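Kapitel 4: Die Hand einlernen und der erste Griff

Wenn ihr bis hierher gekommen seid, ist der Arm verschraubt, das Netzteil hängt dran und die Oei-Software hat beim Start nicht gemeckert. Prima! Jetzt kommt der Teil, auf den ich mich beim Schreiben dieser Anleitung am meisten gefreut habe, denn ab hier darf die Tarura endlich etwas anfassen. Ich hab das Kapitel für die zweite Auflage noch mal komplett umgebaut, nachdem mir viele von euch geschrieben haben, dass Schritt 6 in der alten Fassung einfach nicht zu verstehen war. Stimmt leider, ich hab ihn selbst nicht mehr verstanden.

Plant für das Einlernen einen ruhigen Nachmittag ein. Beim zweiten Mal geht es viel schneller, aber beim ersten Mal will man doch jeden Wert dreimal anschauen (ich jedenfalls).

4.1 Was ihr braucht

Den fertig montierten Linano-Arm mit angeflanschter Tarura-Hand
Den Rechner mit installierter Oei-Software
Eine feste, gepolsterte Unterlage für den Tisch
Einen flachen Teller
Einen weichen Schaumstoffwürfel
Den Not-Aus-Taster, und zwar in Griffweite und nicht hinten auf der Fensterbank

Zum Würfel: Nehmt bitte wirklich Schaumstoff. Ich weiß, Holzklötze liegen in jedem Haushalt mit Kindern herum, aber Schaumstoff gibt nach, wenn die Finger zu fest zupacken, und das werden sie am Anfang tun.

4.2 Nullpunkt setzen

1. Schaltet den Arm ein und wartet, bis die Statusanzeige in Oei auf »Bereit« springt.

2. Fahrt den Arm mit der Schaltfläche »Parkposition« nach oben. Unter der Hand darf jetzt nichts liegen.

3. Öffnet das Menü »Hand« und wählt »Nullpunkt«. Die Finger gehen ganz auf. Klingt kurz ein bisschen nach Kaffeemühle, gehört aber so.

4. Schaut in die Zeile »Encoder Daumen«. Ab Werk steht dort 2.139. Kleine Abweichungen sind in Ordnung, die Software gleicht sie beim Speichern aus.

5. Macht dasselbe für den Gegenfinger, dort ist der Werkswert 2.417.

6. Jetzt der berüchtigte Schritt sechs, neu formuliert: Drückt »Speichern«, wartet auf den Piepton und drückt DANN erst »Übernehmen«. Wer beides zu schnell hintereinander klickt, landet wieder bei Schritt 3. Eine Fehlermeldung gibt es dabei nicht, in Gredau wissen sie Bescheid und wollen das mit dem nächsten Update ändern.

Hinweis: Steht bei einem der beiden Werte eine glatte 2.000, hat die Hand gar nicht gemessen und zeigt bloß den Platzhalter an. Dann Arm ausschalten, den Stecker hinter dem Handgelenk prüfen, wieder einschalten und von vorn.

4.3 Kabel kontrollieren

Bevor sich irgendetwas bewegt, schaut euch bitte die Leitung oben am Handgelenk an. Sie braucht einen kleinen Bogen, damit sie beim Drehen nicht spannt. Ich hatte sie bei meinem ersten Aufbau schön ordentlich mit Kabelbindern stramm gezogen, sah super aus, und nach der ersten Drehung war der Stecker draußen. Also lieber etwas Luft lassen!

Vorsicht: Kabel nur bei ausgeschaltetem Arm umlegen. Die Gelenke halten im Betrieb ihre Position mit ordentlich Kraft, und zwischen den Segmenten haben Finger nichts verloren.

4.4 Der erste Griff

1. Legt die Unterlage auf den Tisch und streicht sie glatt. Sie sollte nicht rutschen, sonst stimmen die Koordinaten nach dem dritten Versuch nicht mehr.

2. Stellt den Teller darauf, so dass die Hand ihn von oben bequem erreicht. Die genaue Mitte ist nicht nötig.

3. Stellt den Würfel hochkant auf den Teller, mit etwas Abstand zum Rand. Die Finger müssen links und rechts davon nach unten kommen, ohne am Tellerrand hängen zu bleiben.

4. Wählt in Oei »Griff lernen« und stellt die Geschwindigkeit auf die unterste Stufe. Wirklich die unterste, auch wenn es in den Fingern juckt.

5. Senkt die Hand mit den Pfeiltasten ab, bis die Fingerspitzen seitlich am Würfel stehen. Daumen auf der einen Seite, Gegenfinger auf der anderen.
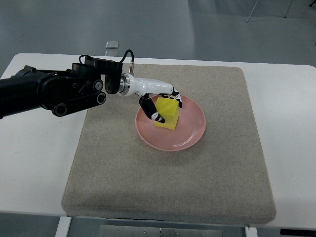
Tarura-Handbuch · Ausgabe 2 · Seite 31

So eine Haltung wollt ihr haben: Die Hand kommt schräg von oben, und der Würfel steht zwischen den beiden Fingern. Dass sie nicht auf exakt gleicher Höhe ansetzen, macht nichts, beim Schaumstoff verzeiht die Hand das. Bei harten Sachen müsst ihr später genauer sein, dazu mehr in Kapitel 6.

6. Drückt »Schließen« in kleinen Schritten und behaltet dabei den Kraftwert im Auge. Bei mir war der Griff bei 1.483 sicher. Euer Wert kann anders ausfallen, das hängt vom Schaumstoff ab.

7. Gebt »Anheben« ein. Der Arm fährt ein kleines Stück nach oben und bleibt dort stehen.

8. Hält der Griff, drückt ihr »Position merken«. Rutscht der Würfel weg, geht ihr zurück zu Punkt 5 und setzt etwas tiefer an.

9. Setzt den Würfel mit »Absenken« wieder auf den Teller und öffnet die Hand.

Vorsicht: Den Würfel nie mit der Hand geraderücken, solange »Griff lernen« aktiv ist. Erst auf »Pause«, dann hinlangen. Das gilt auch, wenn er nur ein kleines bisschen schief steht und man es ja eigentlich ganz schnell schaffen würde.

4.5 Wenn es hakt

Die Hand schließt, aber nur ein Finger bewegt sich. Meistens ist das der Nullpunkt. Wiederholt 4.2 und achtet auf den Piepton.

Der Würfel wird platt wie eine Briefmarke. Kraftwert runter! Der Regler merkt sich übrigens die letzte Einstellung, auch nach einem Neustart. Hat mich einen halben Abend gekostet.

Der Teller wandert mit. Dann drückt ein Finger gegen den Rand. Würfel etwas versetzen oder die Hand höher ansetzen.

Die Hand greift jedes Mal ein Stück daneben. Prüft, ob die Tischklemme noch fest sitzt, und lasst in Oei den »Positionstest« laufen. Bleibt der Fehler, schickt die Protokolldatei an den Support in Gredau und schreibt die Seriennummer vom Linano-Sockel dazu, sonst fragen sie danach.

Läuft alles, dann lasst den Griff ruhig ein paarmal hintereinander abspielen, bevor ihr weitermacht. Ich finde das immer noch herrlich anzuschauen! In Kapitel 5 bringen wir der Hand bei, den Würfel vom Teller auf die Unterlage umzusetzen, und dafür braucht ihr die gemerkte Position aus Schritt 8.

Stand dieses Kapitels: 11.10.2019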